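Home News Business Schools Weather Contact
Search this site Enter keyword Go

Can a machine clear the table yet? A Marnden firm says it is getting closer

3 min read

January 12, 2021

MARNDEN – Anyone who has stood at the sink after a big family dinner has probably wished, at least once, for an extra pair of hands. The people at Godden, the small automation firm on the upper floor of the old Avberg building, have been working on just that for the better part of two years, and they were kind enough to spend a morning last week telling us how it is going.

The short answer is that it is going slowly, but with some good days in it. Godden does much of its early work in simulation, where a pair of robot arms can practice on a computer all night without breaking a single dish. The chore that has taken up most of the winter so far is one a four-year-old could manage: pick up a cup that has tipped over and stand it upright.
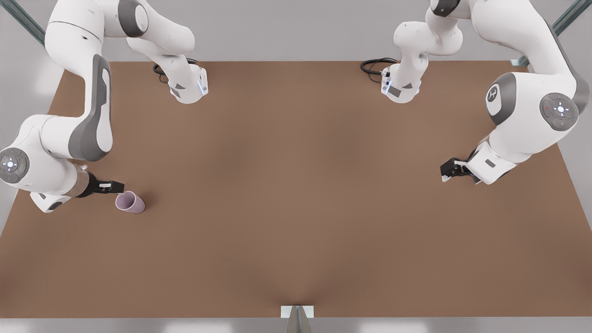

A computer rendering of two robot arms over a tabletop, with a small cup on its side near one of the grippers.

"People come in expecting a butler, and I have to show them a cup," said Velimir Lazarević, who leads the project and who, by his own cheerful admission, still does all the dishes at home. "A cup lying down can point any way at all, and the fingers have to come in from the proper side or it just rolls off on you."

In the latest round of practice, the arms made 900 tries at the cup and got it standing 239 times. Lazarević was quite pleased with that, as the round before it had produced far fewer, and he expects the number to climb once the team has reworked the way the wrist turns. Plates come after cups, and then (he winced a little as he said it) wet silverware.

Shop-floor jobs may well get there sooner. Yordanov, the housewares wholesaler out on the county road, has agreed to let Godden try out a packing bench in its stockroom, where the mugs all arrive in the same boxes and no one has left a dish towel in the way. That trial is set to begin in February with 200 mugs, and the regular packing crew will be working right alongside.

As for when any of this might turn up in an ordinary kitchen, Lazarević would not be pinned down, though we did ask him twice and there was coffee cake involved. He would only say that he has no plans to throw away his rubber gloves.

Godden hopes to hold an open evening for neighbors after the Yordanov trial is finished.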